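Power strip on the desk or under the desk?
Hikport Forum > Home and Desk > Cables and Power

karaca_desk wrote:
Good evening to all. I am setting up my work table again and I have a question on the power strip. I put a white board over the wooden top, and the strip lies on the board for now. It has switches along the front, so I like to reach it by hand. My wife's opinion is that it should go under the table.

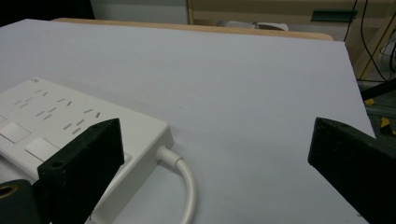
White strip on the white board, cable curving down from its right end

sulter289 wrote:
Under the table, please. I had mine on top for 3 years and it collected crumbs and coffee. Screw it to the underside, near the back edge.

dercombe wrote:
I don't agree with sulter289. If the strip has switches, you bought it for the switches. Under the table you will never use them. Keep it on top, but at the far edge, and lead the cable down behind.

karaca_desk wrote:
Thank you both. The far edge is possible, the wood has a small round hole there near the middle. I think it is too small for a plug, but I did not measure it yet.

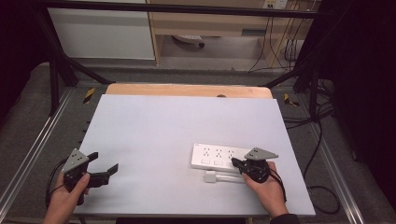 Three outlets, three switches, and a plug lying in front

sulter289 wrote:
Then drill it bigger — a hole saw is cheap. And if it stays on top, at least fix it with tape. A loose strip moves each time you pull out a plug.

dercombe wrote:
Tape leaves glue on a white board. I use two small screws, and I can lift the strip off when I clean.

karaca_desk wrote:
I will try the far edge first and drill later, maybe. For cleaning I want to keep the middle of the board free. 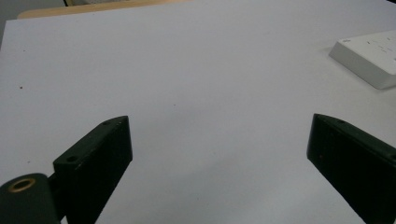 Can I plug a second strip into the first one if I need more outlets?
Better to buy one longer strip and plug it directly into the wall.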